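The kitchen at Clidden opens onto the loading side of the building, and Nélida Escobar has worked in it for most of the nine years the company has fed its own staff. She does breakfasts and the afternoon snack run. Since January she has shared her counter with a robot arm from a supplier called Plaltow.

"They told us it would take the boring part," she says. "I asked which part that was. The man said toast."

I had come with the brochure in my bag. It promises 200 breakfast items a morning and "a happier kitchen team." Escobar read it standing up and handed it back. On a good morning, she says, the arm gets to 51, and somebody has to stand next to it for all of them.

"So I used to make the food. Now I watch the food get made, slower, and I wipe up. Is that the happier part?"

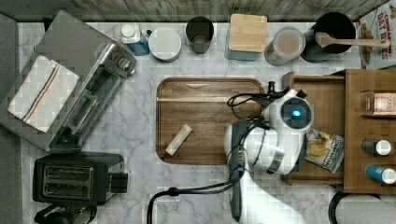 Her shift changed too. She used to start at six. Now it's 5:30, to get things laid out where the arm expects them, and the extra half hour took two months and a fair bit of arguing to show up on her pay slip. If a cutting board is a few inches from its usual spot, she says, she'd rather move it herself than find out what happens.

Sheldon Gauthier, who runs facilities and signed the contract, was more cheerful, though less so than I expected. He says no jobs have gone. When I asked if any would, he said the plan was "to let hours find their level," and then he asked me if I wanted coffee. The lease is $3,000 a month. I asked what it had saved so far and he said it was early.

It may well be. Machines like this do get better, and Escobar admits her wrist hurts less now that she isn't buttering bread all morning. "I'm not against it," she says. "I'm against being told it's for me."

What she'd like is a say in which jobs it gets. Her first pick would be the big pans - all scrubbing, and bad for the back. She put that in writing in the spring. Gauthier says the request has been passed on to Plaltow, and that pans are hard.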